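4.2 Placing the Niltanton desk lamp

Before you start, read the cautions in section 1. The lamp must be unplugged during all steps.

1. Choose a flat place on the desk, minimum 80 mm from the wall.
2. Wipe the surface with a dry cloth and wait until no dust is left.
3. Peel the paper from the four rubber feet.

Note: On oiled wood the feet can leave marks. Use the felt pads from the small bag – they are gray. 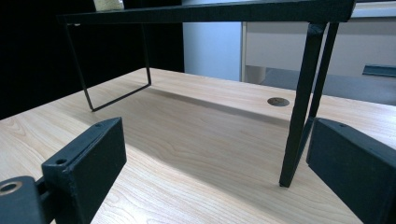 Fig. 6. Light wooden desk surface.

4. Put the base down and press on it with your flat hand.
5. Lead the cable to the back. Do not bend it sharply.
6. Turn the arm until it stops. The shade must stay 300 mm or more from curtains and paper.

Caution: Do not use a bulb with more power than the label on the shade allows.

If the base still moves, order the heavy plate, part 588.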